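Tea box
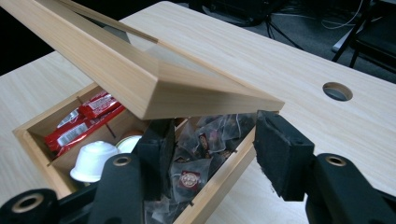

What it is

A tea box (some people say tea chest, though to me a chest is the big plywood thing you move house with) is a small lidded box, usually split into compartments, for keeping tea bags and whatever else ends up next to the kettle. Mine is pale wood with a hinged lid. I've owned 2 of them in my life and I have opinions about both, so bear with me!

Compartments

The inside is where tea boxes really differ. The classic layout is a grid of equal squares, each sized for a stack of flat paper envelopes standing on edge. That's lovely if you drink bags that come in envelopes. I mostly don't. I buy the mesh pyramid kind with the loose leaf inside, and pyramids don't stack, they tumble, so I like one big section for them and a thin divider with something narrower beside it.

The narrow part is supposed to be for sugar sticks. In our house it's snack bars, the red-wrapped ones, plus the odd coffee capsule that has wandered over from the machine. Shu-fen Lu, who writes the Korkuso kitchen newsletter, calls this "the drawer problem in a nicer outfit," and I can't argue with her.

Pyramid bags

Pyramid bags give the leaves more room to open up, and you can see what you're getting through the mesh. They also take up a silly amount of space. My first box, an old Ranell one, was sold as holding 40 flat bags and I got maybe half that in pyramids before the lid stopped closing. Leave the little paper labels facing up if you can be bothered, it saves rummaging at 6 in the morning.

Wood, bamboo, tin

Wood looks best on a table and it's what most people picture. The catch is smell: a freshly varnished box can pass its scent on to the tea, so air it with the lid open for a few days. Bamboo is much the same but usually lighter on the wallet. Tin seals better. If your bags come unwrapped and you drink slowly, go for tin, or keep the main supply in a jar and only put out a week's worth. Strong flavors like peppermint will creep into everything around them, whatever the box is made of.

Lids

Hinged lids are handy, sliding lids jam (mine did, every February when the heating was on). Some boxes have a glass window, but light isn't kind to tea and I'd skip it.

Cleaning

Tip it out, brush the corners with a dry pastry brush, then wipe with a barely damp cloth and let it dry fully before refilling. Never soak a wooden one. Luana Holanda at the Fomholm tea shop puts a scrap of baking paper under the bags to catch the dust, and I've started doing that too.

See also: tea caddy, tea strainer, sugar bowl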